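We got to the Ridgeway robotics club's open afternoon in November a little early, which was lovely, as Noura Hakim had time to show us the strawberry task her students have been working on all term.

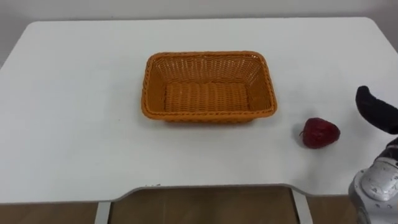

Each team gets 30 minutes at the table, and there was a good deal of cheerful arguing over whose turn came next! 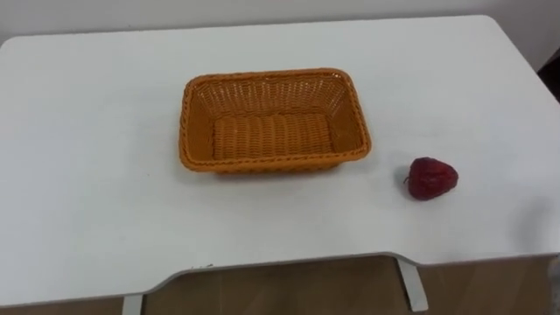

Tea was at the back (very good flapjacks), and we stayed chatting for another 45 minutes before the drive home to Ekley.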